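Subscribe to our newsletter and never miss a column. Enter your email

Search this site Search

Let the kids pour the tea

By Jennylyn Baluyot

November 10, 2023

I've been coaching the robotics club at our school for long enough to have a cupboard full of trophies I have to dust, and I want to make a case, as kindly as I can, against the trophies. Or at least against the way the trophies have come to decide what we do with our afternoons.

If you've never sat in a gym through a regional meet, the format goes like this. The students build a machine over a term, the machine gets a couple of minutes on a mat, and it collects points for moving foam blocks from one corner to another. Last December our team came home with 353 points and a plastic cup, and I was proud of them (I cried a bit in the parking lot, if you must know). But when I asked one of the Grade 10s on the bus what she'd like to build next, she said, "Whatever the rules say." I have been chewing on that answer ever since.

So this year we've done something different. Thirteen students signed up, and I told them there would be no meet until spring. They could pick any chore from their own homes and try to teach a gripper to do it. They argued for two whole sessions, as teenagers will, and settled on clearing up after a hot drink. They named the project Bistari, and the gripper itself is called Vatik for reasons that were explained to me at great length and that I have entirely forgotten.

A foam block forgives everything. You can squeeze it, drop it, shove it sideways with your elbow, and it still scores. A glass cup with something milky in the bottom of it is a very different teacher, and I wish you could hear how quiet the room gets when the fingers come near one.
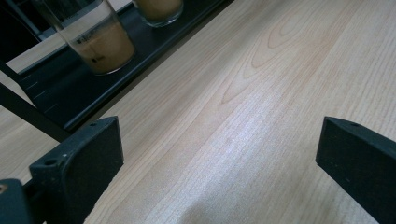
Vatik's two black fingers at the table, with the glass cups up on the shelf.

What I've loved most is the talk. With the foam blocks, the talk was always about seconds. Now it's about where you put your hand on a cup when you pick it up, and whether you'd do it the same way if it were full, and why clear glass is so hard for a camera to make sense of when your grandmother can find hers without her specs on. One of the boys spent an entire session watching people drink coffee in the staff room, taking notes, until the vice-principal asked him very politely to stop. That's engineering, as far as I'm concerned, and there's no line for it on a score sheet.

My friend Genalyn Ocampo coaches over at Turbridge and disagrees with me on nearly all of this, and I should be fair to her. She says the meets are what get the shy kids through the door, that a deadline is a gift, and that a club without a scoreboard turns into a club where three students work and the rest eat chips. She's right about the chips! We have had some very crumby afternoons. She also points out that parents will pay for a competition before they'll pay for a tidy-up project, and our budget this year was $2235, so I can't wave that one away either.

Still, I'd ask her, and any other coach reading, to try one term of it. Keep the meet if you like it – keep the T-shirts and the bus and the terrible team songs – but give the kids a term where the task comes from their own kitchens and finishing it is up to them to define. Ours wrote their own definition on the whiteboard, and it ran to eleven lines before somebody thought to add "no spills."

We'll go to the spring meet, by the way. I asked, and they voted to go. I'd still like them to get back to the cups the week after, and I've already told them they can have the room.

18 comments

42 shares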